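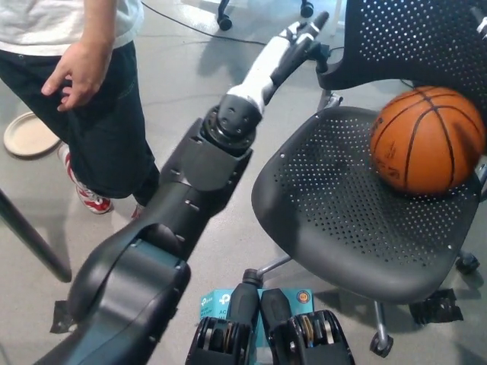 The chair will still be there when the ball has gone

Every office I have worked in has had a chair that holds things. It starts with a coat. A week later it is a coat and a parcel, then a basketball turns up on the seat and the chair has stopped being furniture and become a shelf with wheels.

The storage trade would like to sell you a cure. I spent much of October reading what it has to say, and trying some of it at home, and I remain unpersuaded.

Take Trarnik, whose catalogue runs to 400 pages. It has a wall bracket for a ball. It has a net for a ball, and a floor ring so the ball doesn't roll. The cheapest of the three costs more than the ball I bought to test it with. A basketball on a perforated plastic chair, pushed back against the backrest, stays where it is perfectly well until somebody wants to sit down, and in my experience people simply fetch another chair.

Pultel takes the loftier view that we own too much. Its "room reset" course asks you to handle each object and decide whether it has earned its place. I did this with a router box. Light blue cardboard, tp-link on the front, very like the one you probably have somewhere. Had it earned its place? I kept it for the guarantee, I suppose, though I couldn't tell you when the guarantee runs out. The course told me to recycle it. Two weeks later I needed a box that size and had to buy one.

Then there are the chairs themselves. Kyei makes a seat full of little holes, which the brochure says lets air through. Maybe so. What I noticed is that crumbs go through as well and land among the castors, where the hoover won't reach. Mesh and perforated backs are also very good at having things hooked over them, cables above all, and I have never seen a brochure own up to that.

Stamley, which fits out shared workspaces, says it has surveyed 1,000 desks and found that clutter costs us time. I asked how the time was measured. People were asked to guess.

I did try living without a holding chair. I moved mine into the hall. By the second evening there was a jumper on the stairs, a parcel on top of the jumper, and the ball had gone under the table, where I kicked it twice. The chair came back in the next morning.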